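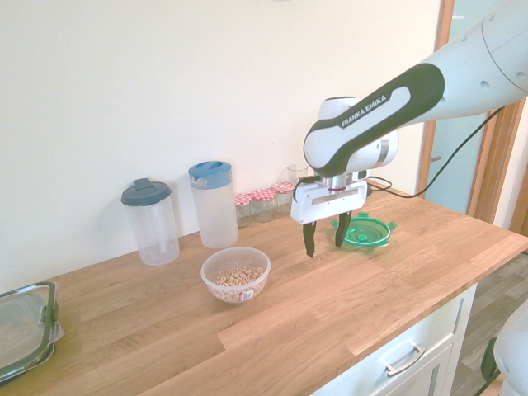 Pressemitteilungen | Robotik & Automation

Winero bringt Greifpaket für Küchen- und Haushaltsaufgaben auf den Markt

Hukstead, 2022-09-19. Der Automatisierungsanbieter Winero erweitert sein Programm um ein Paket für Forschungslabore, Hochschulen und Entwicklungsabteilungen, die Roboterarme an Alltagsgegenständen erproben. Das Paket trägt den Namen Bumoden und umfasst Steuerungssoftware, eine Sammlung vorbereiteter Aufgaben und einen Satz Haushaltsgegenstände. Es ist ab Oktober lieferbar.

Bumoden richtet sich an Anwender, die bereits einen Arm mit Zweifingergreifer besitzen. Zum Start wird der Arm von Franka Emika unterstützt, mit dem Winero die Aufgaben im eigenen Haus entwickelt hat. Einen Roboter liefert das Unternehmen nicht mit. Die Software läuft auf einem handelsüblichen Rechner unter Linux und wird über eine Netzwerkverbindung an die Robotersteuerung angebunden.

Die Aufgaben sind für eine gewöhnliche Arbeitsplatte ausgelegt. Gearbeitet wird mit Dosen, Schüsseln, Krügen, Gläsern und Deckeln, also mit Gegenständen, die in den meisten Küchen vorhanden sind. Viele davon sind durchsichtig oder haben flache Ränder und stellen damit hohe Anforderungen an Erkennung und Greifplanung. Ein Kunststoffdeckel, der flach auf der Platte liegt, bietet den Fingern wenig Angriffsfläche. Bei klaren Behältern liefern Tiefenkameras häufig lückenhafte Daten.

„Unsere Kunden haben uns immer wieder nach Aufgaben gefragt, die sie nicht erst selbst aufbauen müssen“, sagt Hiwot Alemayehu, Produktleiterin bei Winero. „Sie wollen das Paket auspacken, die Arbeitsplatte einmessen und anfangen. Wir haben deshalb viel Zeit in die Einrichtung gesteckt und weniger in die Oberfläche.“

Zum Lieferumfang gehören 19 Aufgaben in drei Schwierigkeitsstufen. Die erste Stufe enthält das Anfahren und Aufnehmen einzelner Gegenstände, die zweite das Umsetzen zwischen festgelegten Positionen. In der dritten Stufe müssen mehrere Gegenstände nacheinander bewegt werden, ohne dass benachbarte Behälter umfallen. Jede Aufgabe wird mit einer Beschreibung der Ausgangslage, einer Auswertungsvorlage und aufgezeichneten Vergleichsläufen geliefert. Insgesamt enthält die Sammlung 1000 Vergleichsläufe. Bei 964 davon wurde das Aufgabenziel erreicht, die übrigen sind als Fehlversuche gekennzeichnet und ebenfalls vollständig dokumentiert.

Nach Angaben von Entwicklungsleiter Wondimu Tsegaye sind die Fehlversuche bewusst in der Sammlung geblieben. „Wer ein Verfahren beurteilen will, muss auch sehen, an welcher Stelle ein Griff misslingt“, so Tsegaye. Die Aufzeichnungen enthalten Gelenkstellungen, Greiferweite und Kamerabilder mit gemeinsamem Zeitstempel. Eigene Läufe lassen sich im selben Format speichern und mit den mitgelieferten Daten vergleichen.

Vor der Markteinführung wurde Bumoden beim Ingenieurbüro Asfaw erprobt. Dort kam das Paket in einem Projekt zur Unterstützung im Haushalt zum Einsatz. Projektleiter Gadisa Ayele bewertet die Einrichtung positiv, sieht aber noch Bedarf bei der Dokumentation. „Das Einmessen war am ersten Vormittag erledigt. Beim Wechsel auf andere Greiferfinger mussten wir nachfragen“, sagt Ayele. Winero hat das entsprechende Kapitel im Handbuch nach eigenen Angaben inzwischen überarbeitet.

Die Einzelplatzlizenz kostet 889 Euro zuzüglich Mehrwertsteuer. Darin enthalten sind der Gegenstandssatz, Aktualisierungen für ein Jahr und Unterstützung per E-Mail. Hochschulen können mehrere Arbeitsplätze über eine gemeinsame Lizenz betreiben, der Preis wird auf Anfrage mitgeteilt. Ersatzteile für den Gegenstandssatz sind einzeln erhältlich. Weitere Roboterarme sollen im Lauf des kommenden Jahres folgen, ein fester Termin steht noch nicht fest.

Über Winero
Winero entwickelt Software und Zubehör für Roboterarme in Forschung und Ausbildung. Das Unternehmen hat seinen Sitz in Hukstead und wird von Taha Zaki geleitet.

Pressekontakt
Sumeya Kahsay
Winero, Unternehmenskommunikation, Hukstead
Bildmaterial und technisches Datenblatt auf Anfrage. Abdruck honorarfrei, Belegexemplar erbeten.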